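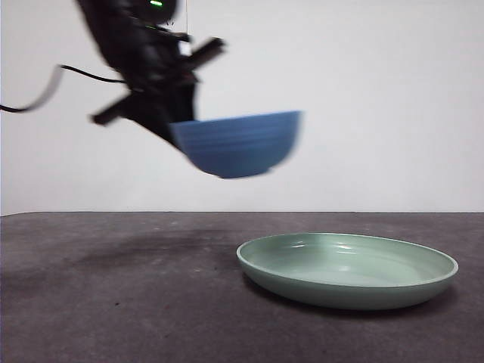
Grodach 803 Wool Felt Table Underlay
Sold by the metre
Made by Vindholm
In stock

The Grodach 803 is a pressed wool felt for use under a tablecloth or directly beneath crockery. Thickness is 5 mm. The felt is 80% wool and 40 cm is the shortest length we cut. The remainder is viscose. No adhesive is used in the sheet.

Both faces are the same, so either side may be laid uppermost. Edges do not fray and need no hem. Cut with a rotary cutter or long shears.

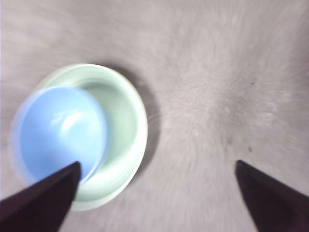

Colour may vary slightly between rolls. Where two lengths are to lie side by side, order them together and ask for a single roll in the notes box. Lengths are sent rolled on a card tube. Lay flat overnight before cutting to size.

Care
Brush or vacuum on a low setting. Blot spills with a dry cloth. Do not machine wash, tumble dry or bleach. Cool iron through a damp cloth if creased.

Not suitable as a trivet for pans taken straight from the hob or oven.
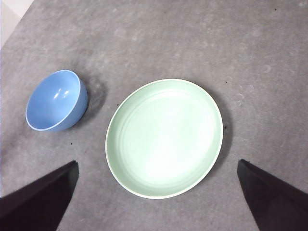
For a table that must be wiped down after each meal, see the Cellia coated cloth, which is sold in the same widths and can be laid over the 803. The Gilbert non-slip mesh is thinner and is meant for glass and lacquered tops. It should not be used on waxed wood.

Cut lengths cannot be returned unless faulty. Samples are limited to one per colour.

Related items
Cellia Coated Cloth
Gilbert Non-Slip Mesh
Vindholm Felt Brush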